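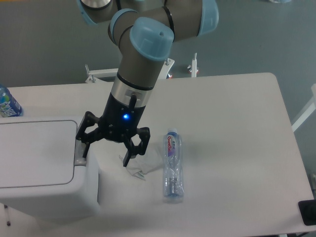
A robotic arm over a white table, blue light on.

Wellbeing > Everyday Life > Habits

How to Turn a Bad Mood Around Before Dinner

I get grumpy at about the same point every afternoon. It starts near 4 p.m., when the coffee has worn off and every email sounds like an accusation. I used to carry that mood straight through dinner and into bed (sorry, everybody who lives with me!). These days I usually shake it off, and this is how I go about it.

Step 1. Say it out loud. "I'm in a bad mood." You can say it to the dog or the steering wheel. I feel silly every time and I still do it.

Step 2. Check the boring stuff. Have you eaten? Did you drink any water? Are your shoes too tight? I once spent a whole September afternoon furious at my sister over a text message, ate a cheese sandwich, and couldn't remember what was wrong with the text.

Step 3. Go outside for 23 minutes. My friend Dalva Guimarães swears by that number and won't say where she got it. I walk down to the Paninetti bakery and back, and that takes me just the right amount of time -- more if there's a line. Leave the phone in your pocket.

Step 4. Do one small chore you can finish. Wipe the counter, match the socks, take out the recycling. Don't start on the garage! I tried that once and ended up sitting on a paint can at dinnertime, madder than before.

Step 5. Put off the big stuff. Don't quit anything, break up with anybody or answer that one cousin until tomorrow morning. I write the angry reply on paper and stick it in a drawer. There are more than 71 of them in there by now, and I've mailed 2.

If the mood hangs on for weeks, or you stop caring about things you like, please talk to a doctor. A walk and a sandwich won't cover that, and I wouldn't want you waiting around for them to.

Search this site... Go

Comments

mossy_k: The sock one works for me too. I save them up on purpose now.

Renata P.: What if it's raining, though? I'm not walking in that.

terrybikes: Renata, I do laps of the grocery store. Nobody minds if you buy a banana.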